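Comparing Two Sets of Gripper Fingers on a PC Teardown Bench

If you've only ever tried fingers on foam blocks, I'd gently nudge you toward an old desktop tower, which will tell you far more in an afternoon. We use one at Moltiswood for every new set, and this is how Birdie Holloway and I go about it (she is much more patient than I am!).

Start with the drive. Set the gripper speed low, teach one approach point straight over the caddy, and run the pick 35 times with each set of fingers before you change anything else. Write down every slip, even the tiny ones you'd be tempted to forgive. Then move on to the motherboard and do the same there, keeping the same speed and force.
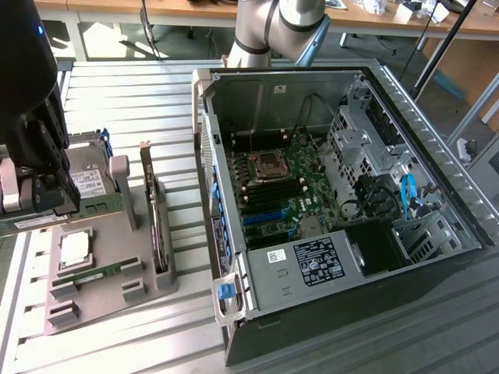
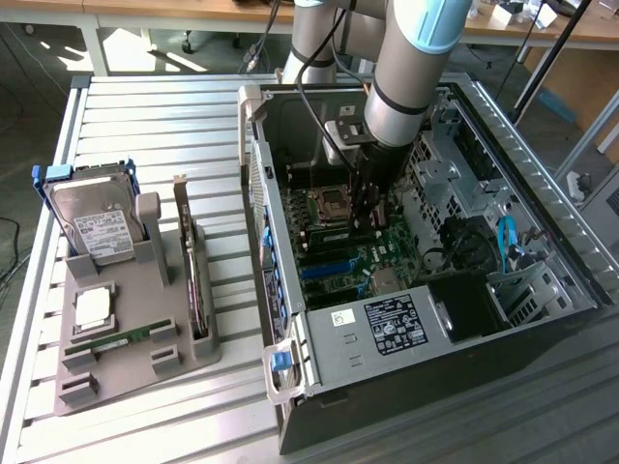 Finger width matters more than I expected when I first wrote up the Gorkine set, and I've changed my mind about a few things. A wide pad is lovely on a big flat part, and it forgives a sloppy approach point. Close to the processor socket, though, there are memory slots right next door, and you want narrow fingers and a wrist that can tilt. Teach that point by hand, slowly, with the fingers open only as far as you need.

Last of all, swap the sets and repeat the whole thing, so that whichever came second doesn't get the benefit of your practice. Our Phetsri pads are due for replacement in July, and I'll add those numbers when I have them.

Keisha Boateng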